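Ovorham Table Laundry Set

Data card and notes for users

Version of 07/09/2020

Summary

The Ovorham Table Laundry Set is a collection of short records of laundry being sorted and folded on a table. It covers small household items only: washcloths, hand towels, dish towels, pillowcases, socks, and T-shirts in adult and child sizes. There are 194 records in this version. Each one covers one load, from the basket going on the table to the last folded item being set down.

The set is meant for people who study how household chores are laid out and carried out. It's small, and it was put together in one place, so please read the section on limits before you use it.

What's in a record

Each record has a folder with the pictures from that load, a text file called items.txt, and a text file called notes.txt. The items file has one line per item of laundry, in the order it was taken out of the basket. A line gives the type of item, the main color, the fabric if the tag could be read, and the fold that was used. The notes file is free text and may be empty.

A few of the older folders also have a file called layout.txt, which gives the position of the basket. We stopped writing this file after load 40, when we settled on one position.

The table and the basket

All the loads were done on the same wooden table, pushed up against a white wall. The wood is a reddish brown and the grain runs lengthwise, left to right as you stand at it. We didn't use a cloth or a mat. A bare top makes it easier to square up the edge of a towel, and the grain gives you a line to follow.

The basket is gray plastic with rectangular holes in the sides. It goes at the far left. It's a plain household basket and we never filled it past the rim, since a heaped basket tended to drop socks on the floor when the first towel came out. A small white unit with a square black-bordered window stands at the back of the table near the wall. 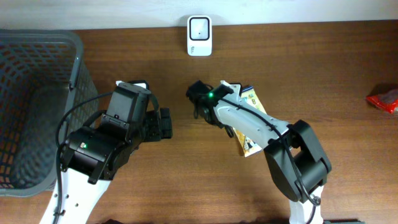
How the loads were made up

Laundry came from two homes, listed as Hunari and Lidon in the source column. These are house names and carry no other meaning. Everything was washed and fully dried before it was used. We took out anything with buttons, zippers, or hooks, along with anything longer than a pillowcase. Fitted sheets were tried in March and dropped. They don't fit on the table.

No load has more than 17 items. Smaller loads are marked "short" in the index. Socks are counted one by one in items.txt, even when they were later paired, so a pair takes two lines.

Folds

The set uses 3 folds:

half: The item is folded once, short edge to short edge. Used for washcloths.

thirds: The long sides are folded in to make a strip, then the strip is folded in half. Used for towels, dish towels, and pillowcases.

shirt: Sleeves in, sides in, then the bottom hem up to the collar. Used for all T-shirts.

Socks are laid flat in pairs and not folded. Their fold is written as "none." A sock with no partner in the load is also written as "none," with the word "single" at the end of the line.

Finished items go to the right side of the table, sorted by type. If a stack fell over and was rebuilt, the notes file says so.

Known problems

Dark blue and black socks were mixed up in several loads. Treat the color of any dark sock as a guess.

Fabric is missing for most washcloths. The tags had been cut off before they came to us.

Hand towels and dish towels from the Lidon home are nearly the same size. We labeled them by what the family used them for, so the label may not match what you would call them.

Limits

One table, one basket, and two homes don't cover much. There are no heavy bath towels, no baby clothes, and nothing that needs a hanger. The folds are the ones used in these two homes, and other homes will do it differently. The set shouldn't be used to work out how long laundry takes, as loads were often stopped partway and picked up again later.

Related sets

The Azar set uses the same items.txt format for kitchen linens. Its fold names are different, so map those first if you plan to join the two.

Changes in this version

Color names were cut down to a short list. "Cream" and "ivory" are now both "off-white." Empty notes files were kept so that every folder has the same file names.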